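The Sunday Table
4 Aug 2024

Hello again, and a big welcome to everyone who found us through the Mamari street fair. There are 421 of you reading now, which makes me a bit nervous about my spelling.

This week I want to talk about lunch. More exactly, I want to talk about having people over for lunch when you're tired, it's August, and the thought of turning on the oven makes you want to lie on the kitchen floor. I used to be a dinner party person. I made seating plans. I once spent 44 dollars on a piece of fish and then overcooked it while telling a story in the other room. Back in May I gave all that up and switched to cold lunches, and I can't see myself going back.

My rule is that everything has to be made before anybody rings the bell. That means potato salad (the mustard kind, with lots of dill), a big bowl of white beans with lemon and red onion, sliced tomatoes, good bread, and some sort of fruit thing. If I'm feeling fancy I'll poach a chicken the night before and pull it apart in the morning with the radio on. Four dishes is plenty. When I go past that I start running out of fridge, and then I'm balancing beans on top of the milk and swearing.

The beans deserve a word, as they're what people ask me for. I soak them overnight and cook them with a bay leaf and half an onion, low and slow, until they're creamy all the way through. Then the dressing goes on while they're still warm! Please don't wait for them to cool, they drink it up so much better. Lemon juice, olive oil, more salt than you think, a little garlic grated right in. Canned beans are fine too. Just rinse them and heat them through first so they get the same chance. 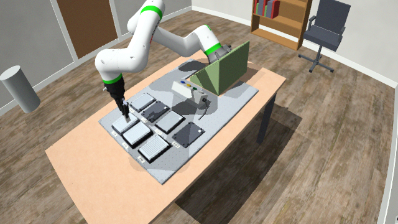
Setting the table used to be the part I put off until people were parking outside. I had a drawer full of tablecloths from my aunt, all of which needed ironing, and I'd stand there feeling guilty and then use none of them. These days I don't cover the whole thing. I like a bit of table showing, the way the pale wood runs along both sides of that blue-grey mat with the little dots, and a plain white plate looks right at home on something like that. One long mat down the middle, wipe it when you're done, and the aunt tablecloths can stay in their drawer another year. (Sorry, Auntie.)

Drinks I keep very simple. A pitcher of water with cucumber, a pitcher of iced tea, and whatever people bring. My neighbor Rok Shehu brings a sour cherry syrup he makes himself, and you mix a spoonful into cold soda water and it's the best thing you've ever had on a hot day. I've been asking him for the recipe since spring. He says it's cherries and sugar and then he changes the subject, so I'm still working on it.

A few of you wrote in after the last letter to ask where I buy bread. Mostly from Atanasov, the bakery on the corner by the post office. Get the dark seeded loaf, and go before ten if it's a weekend. If they're sold out, the flat rolls at Naltari are very good split and toasted, though they go stale by evening so only buy what you'll eat. I had a loaf from the new place, Varneo, and it was nice, but it was nine dollars and I kept thinking about that with every slice.

And on the question of kids at lunch, which Mrs. D. asked about: I put the bread and the fruit out first and let them get on with it. They wander off, they come back, somebody eats a whole tomato like an apple. I've stopped trying to keep anyone in a chair. The grown-ups usually end up wandering too, and last time two of them took their coffee out to the back step and stayed there until almost five.

Next letter will be all about plums, if my tree cooperates. It was loaded last year and looks pretty thin this summer, so I may have to beg some from across the road. If you have a plum cake you love, hit reply and send it to me. I especially want to hear from anyone who bakes theirs with cornmeal - I tried it once and it came out like a paving stone, and I'd like to know what I did wrong.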